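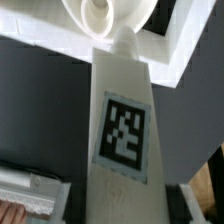
Inès Boyer
Kulteo 実演収集チーム(手引き教示・遠隔操作 担当)

件名: Re: [vuseck-users] 手引きと遠隔操作、どちらで教えますか

Ackroydさん、皆様

Kulteoのボワイエです。返信が遅くなり、申し訳ありません。日本語で長い文章を書くことにまだ慣れていませんので、分かりにくいところがありましたら遠慮なく聞いてください。

まず、いただいた質問をもう一度引用します。

> Nigel Ackroyd wrote:
> 皆さん、こんにちは。Sirachのアクロイドです。
> 10月から、立方体を丸い容器に入れる作業をアームに教え始めました。
> 最初は遠隔操作だけで集めていましたが、操作する人によって
> 軌道がかなり違い、学習がうまく進みません。特に容器の縁の
> 近くで手が止まる人が多いです。
> そこで質問が三つあります。
> (1) アームを直接手で動かす方法に変えた方が良いでしょうか。
> (2) 途中で立方体が傾いた実演は、捨てていますか。
> (3) マーカーは各面に必要ですか。貼るのがかなり大変です。
> 手首のカメラと固定カメラの両方を使っている方の意見を
> 特に聞きたいです。
> Nigel

私たちの作業もほとんど同じです。マーカーを貼った白い立方体と、リングの形をした浅い容器を使い、手首のカメラと固定カメラの両方で記録しています。記録の管理はVuseck、遠隔操作の装置はHouです。

(1) 手引きか、遠隔操作か

私の答えは「両方を使うが、同じデータとして扱わない」です。

現在、使える実演は394本あります。そのうち200本は手引きで、残りは遠隔操作で集めました。手引きの方は、アームの動きがなめらかです。立方体が縁に当たると、その感覚が手に直接伝わり、人は考えなくても少し力を抜きます。遠隔操作では画面を見て判断するしかないので、縁の前で止まってしまいます。アクロイドさんの所で起きていることも、おそらくこれと同じではないかと思います。

ただし、手引きには別の問題があります。手首のカメラに、教える人の指や手が入りやすいことです。最初のモデルは、画像の端に手が見えない時に、グリッパーを閉じるのが遅くなりました。本番では人の手はありませんので、これは困ります。今は次のようにしています。

・アームを持つ位置を、グリッパーの指からできるだけ離す。
・つかむ直前と放す直前だけは、手を引いて、閉じる動作は足元のスイッチで行う。
・それでも手が写った部分は、Vuseckで印をつけて、画像の学習では重みを下げる。関節の値はそのまま使う。

二番目の方法は練習が必要です。私は最初、スイッチを踏むたびに腕まで動かしてしまい、同僚に何度も注意されました。

遠隔操作の方は、操作の前に必ず固定カメラだけを見て一回、次に手首のカメラだけを見て一回、記録しないで動かしてもらいます。縁の前で止まる時間は、この練習の後に短くなりました。どうして二つを別々に見るのが良いのか、私にも完全には説明できません。Houの速度の設定は、下げすぎない方が良いと思います。遅くすると安全な気持ちになりますが、細かい修正が増えて、軌道がかえって震えます。

(2) 傾いた実演を捨てるかどうか

私たちは、捨てません。以前は捨てていました。

三個目の立方体を入れる時には、容器の中に場所があまり残っていないので、縁に寄りかかる形になることがよくあります。このような終わり方を全部捨てると、モデルは「場所が十分にある状態」しか知らないことになります。それで、三個目を持ったまま容器の上で迷います。実際、きれいな実演だけで学習したモデルは、先に入っている立方体を押しのけようとして、容器ごと動かしてしまいました。

今の分類は三つです。「中に収まった」「縁に載っているが、落ちていない」「落ちた、または容器が動いた」。最初の二つは成功として学習に入れます。最後の一つは保存だけして、評価に使います。分類は記録した人ではなく、別の人が固定カメラの映像を見て決めます。自分の実演には、どうしても少し甘くなってしまうと思います。

傾いた後に直したい場合は、同じ実演の中で続けて直してください。一度止めて、人が手で立方体の位置を変えてから再開すると、映像の途中で物が突然移動したように見えてしまいます。私はこの間違いのために、半日分の記録を使えなくしました。
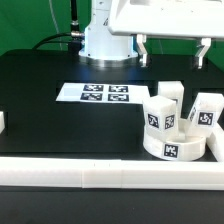
(3) マーカーについて

各面に貼る必要はないと思います。私たちは上の面に貼ることをやめました。容器の近くでは手首のカメラが見る側面の方が役に立ちますし、固定カメラからも側面が読めれば足ります。ただ、となり合う二つの面に貼っておくと、立方体が少し回っても片方が見えることが多く、位置の推定が途切れにくくなります。容器にも、前の側に一枚貼ることをすすめます。容器が動いたかどうかを後で調べる時に、とても助かります。

机の基準には、四つのマーカーを二列二段に印刷した紙を使います。この紙については、注意が二つあります。

一つ目は、紙の端が浮かないようにすることです。浮いたまま測ると、机の高さが少しずれて、グリッパーの先が深く入りすぎます。二つ目は、マーカーの黒い枠の外側に白い余白を残すことです。立方体に貼るマーカーも同じで、余白を小さく切ると検出が急に悪くなります。切り方が少し曲がっているくらいなら、私たちの所では問題がありませんでした。

また、白い物が多い机では、照明に気をつけてください。手首のカメラの露出を自動にしておくと、黒い机から白い容器に近づいた時に明るさが変わり、マーカーを見失います。私たちは露出を固定しました。奥の白い部分が飛んでしまっても、つかむ物のマーカーが読める明るさを優先しています。これについて違う意見の方がいらっしゃいましたら、ぜひ教えてください。

本数について

質問にはありませんでしたが、前にこのリストで「何本集めれば足りるか」という話が出ていましたので、少しだけ書きます。昨年、私たちは別の作業で、ほぼ2,000本を遠隔操作だけで集めました。その結果は、今回の少ないデータより良いとは言えませんでした。作業が違いますので、正しい比較ではありません。しかし、開始の位置がいつも似ていたことは原因の一つだと考えています。今は一本ごとに、立方体の置き方と、アームの開始の姿勢を変えています。

こちらからも質問があります。Sirachでは、手引きの時の重力補償をどのように調整していますか。私たちのアームは、グリッパーを大きく開いて前に伸ばした姿勢で少し下がってくるので、教える人が知らないうちに持ち上げる力を加えています。この力が記録に残ることが、ずっと気になっています。もし設定の値を公開できるようでしたら、このリストに送っていただけるとうれしいです。

分類の基準を書いた文書は、まだフランス語しかありません。必要な方がいらっしゃいましたら、日本語に直して送りますので、少し時間をください。

どうぞよろしくお願いいたします。

Inès Boyer
Kulteo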